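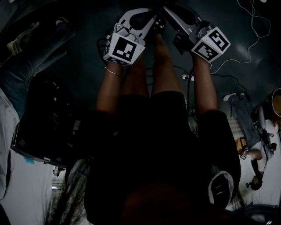 Handgreifer im Alltag: unsere Hausregeln bei Etum

Seit September hängen bei uns sechs Regeln an der Tür, und weil ich ständig danach gefragt werde, zeige ich sie jetzt mal zusammen mit ein paar Bildern von der Arbeit. Geschrieben habe ich sie mit Kayode Afolabi, und wir haben uns ordentlich gestritten (vor allem über die Pausen!).

Marker zuerst: Vor jeder Runde schauen wir uns die Würfel an beiden Greifern an. Kratzer, Fingerabdrücke, lockerer Sitz — dann wird getauscht und neu kalibriert.

Kabel sind mein Lieblingsthema. Wer am Boden arbeitet, legt sie vorher so, dass beim Aufstehen niemand hängen bleibt. 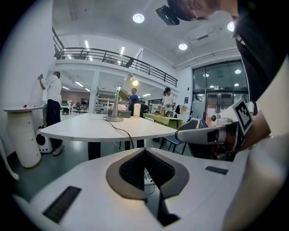 Nach 28 Minuten ist Pause, auch wenn es gerade super läuft. Kayode wollte 40, ich habe gewonnen.

Und fragt bitte alle im Raum, bevor ihr aufnehmt! Wer nicht drauf sein will, sagt das und bekommt einen Platz außerhalb der Sicht. Die Liste dazu führen wir in Grurora, 308 Einträge sind es inzwischen.

Regel 6 ist noch im Entwurf: wie lange wir Rohdaten aufheben. Vorschläge gern an mich.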